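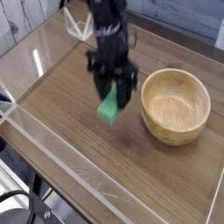 Sistska is looking for adults in and near Cladoncombe to take part in a home trial of tabletop bowls for small items. We make plain wooden bowls, and we want to know how they hold up as the place where small things get put away at the end of the day. You will use one at your own table for three weeks and tell us what went in it, what stayed out, and what got in the way. The round wooden bowl and the small green block to its left are the kind of pieces you will be working with. You do not need any experience with product testing, and you do not need to be a tidy person.

The trial is called Nernevska. We have places for 36 households, and one adult in each household signs up as the main participant. Other people in the home can use the bowl as much as they like, and we would prefer that they do.

What you will do

There are two visits to our workroom in Cladoncombe, one before the home trial and one after it. Each visit takes less than an hour. At the first visit you will sit at a table, handle the bowl, and put blocks and a few everyday items in and out of it. We will ask you where you would want it to stand on your own table and whether you find the rim comfortable to pick up. Then you take a bowl home, along with a small set of blocks and a paper diary.

At home, we ask you to keep the bowl on one table for the full three weeks. It can be a kitchen table, a coffee table or a desk. Use it for whatever you usually leave lying there: keys, coins, chargers, hair ties, toy parts. On most evenings, write a line or two in the diary. A list of items is fine. If you skip an evening, leave the page blank and carry on the next day — please don't fill it in afterward from memory.

At the second visit you bring everything back, including the diary, and we talk through how it went. We repeat the table task from the first visit so we can compare the two.

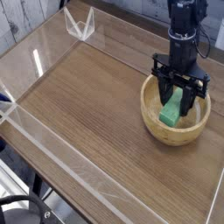 Table task: a green block in the bowl.

The blocks

The blocks go home with you so that every household has at least some items in common. Leave them out on the table at the start of the day and put them away in the evening with your own things. Write down if they ended up somewhere else. In our earlier trial, a lot of blocks went into desk drawers, and that was useful to hear. If you have a child who wants to play with them, and the child is old enough not to put things in their mouth, that is fine with us.

Who can apply

You can take part if you:
are 18 or older
live within an easy drive or bus ride of Cladoncombe
have a table at home that gets used daily
can come to both visits
can read and write a short diary in English

We are not able to include people who make or sell housewares for a living, or anyone who works for Sistska or lives with someone who does. People who took part in our earlier trial, Sầm, are welcome to apply again, but new households will get first pick of the places.

We would especially like to hear from people who share a table with roommates, people with small kitchens, and people with limited grip or stiff hands. The workroom is on the ground floor, the door is wide, and there is parking on the same side of the street.

Payment

You will be paid $43 for each visit, by check or gift card, at the end of that visit. There is no separate payment for the diary. We cover bus fare if you bring the ticket. If you decide to drop out after the first visit, you keep that payment and mail the bowl back to us with the label we give you.

What happens to your answers

Diaries are stored under a household number with no names on them. We may quote a line from your diary in our own notes or on our website, again without a name. Tell us if you would rather not be quoted and we will mark your diary that way. We do not ask for photos of your home.

Dates

First visits take place in June. You can choose a morning slot or one after 5 p.m. The second visit is booked when you come to the first one, so please have your calendar with you.

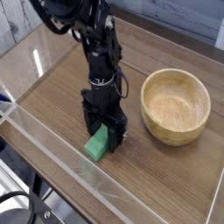
What if the bowl gets scratched or stained at home?
Bring it back as it is. Ordinary wear is part of what we are looking at, and you will not be charged for it. Wipe it with a damp cloth if you need to, but keep it out of the dishwasher and don't sand or oil it.

How to apply

Fill in the short form at the front desk of the Sistska workroom, or ask us to mail you one. We need your name, a phone number or email address, the kind of table you plan to use, and how many people use it. Please also say which visit times suit you. Put "Nernevska" on the envelope if you are sending it by mail.

We will contact everyone who applies, including those we can't offer a place. If the trial fills up, we will keep a waiting list and call people in the order their forms came in. Forms received after the first visits have started will go straight to the waiting list.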